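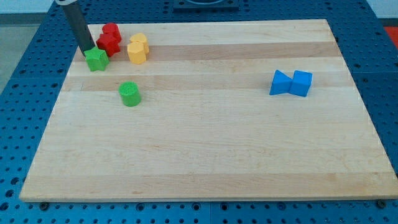 # Writing the Short Holiday Story: Handout for the Second Meeting

January 29, 2020

Welcome back, everyone, and thank you for the lovely pile of first pages you left with me last time! I read every one of them (some of them twice, with a cup of tea going cold beside me), and I've put my notes in the margins, so please pick yours up before you go. What follows is mostly what I plan to talk about tonight, plus a few things I'm sure to forget if I don't write them down.

Yes, I know it's an odd time of year for holiday stories. The Inholm reading is in June, though, and a story needs time to sit in a drawer. Write it while you can still remember what the cold feels like.

## 1. Start with a small trouble

Most of the first pages opened with the weather. There was a great deal of snow. Snow is fine, I'm fond of it myself, but a reader will put up with only so much before wanting to know who is standing in it and what has gone wrong.

The trouble doesn't have to be large. In my own story, "The Gerkix," which I'll read from tonight, a family in the village of Predalstead loses the little brass bell that has to be rung before anyone may eat. That's the whole trouble, one bell. Here is how I opened the first draft:

> Predalstead lay quiet under the snow, and in every window a candle burned, and the river was still.

And here is the one I kept:

> "Well, I didn't eat it," said Grandmother Popescu, and went back to looking in the soup.

You'll notice we don't yet know what "it" is. We do know somebody has been accused of something, that she's a bit cross about it, and that there's soup. I can bring in the candles later on if I still want them.

## 2. Who is telling it?

Choose one person and stay close to them, at least for a story this short. Several of you slid from the child's thoughts to the father's thoughts and then, in one case, into the dog's (I liked the dog very much, and would happily read a whole story from the dog). If you want the dog, give the dog all of it.

A quick way to check: take a pencil and underline every sentence that tells us what somebody thinks or feels. Write the initial of that somebody beside it. If you have more than one letter running down your page, have a look at where the change happens and ask whether you meant it.

## 3. Made-up creatures and their rules

A gerkix, for those who missed the first meeting, is a small creature that lives behind the stove and borrows anything that rings. I gave mine just two rules. It can't keep a thing past midnight, and it can't cross a floor that's been swept. Everything in the story comes out of those.

I started with far more rules than that, I must confess. It could talk, it was afraid of cats, it turned invisible in steam, and it knew everyone's birthday. All very charming, and every time the family got stuck I reached for another one to help them out, which meant they never had to do anything for themselves. So out they went, birthdays and all.

If your story has a creature, an elf, a talking tree or anything of the kind, write its rules on a slip of paper and keep it next to you. When you find yourself adding one on page five, go back and see whether page one can carry it.

## 4. Talk

Read your dialogue out loud, preferably standing up. Children in stories shouldn't explain the holiday to each other. ("As you know, Peter, every year we hang the stockings.") They'd be far more likely to argue over whose stocking is bigger.

"Said" is a perfectly good word. One page had chortled, exclaimed, breathed and gushed in a single conversation, and I felt quite worn out by the end of it.

## In-class exercise (16 minutes)

Take the first page you brought in. Cross out everything before the first line where a person wants something. Copy that line at the top of a clean sheet and carry on from there without looking back at the old page. We'll read a few aloud afterward, only if you'd like to.

## For next time

- A full draft, at least 600 words. Longer is fine.
- Your slip of rules, if your story needs one.
- One holiday story you loved as a child, or a page from it. Old paperbacks with the covers missing are very welcome.

We'll be in room 71 again, the one with the noisy radiator, so bring a sweater you can take off.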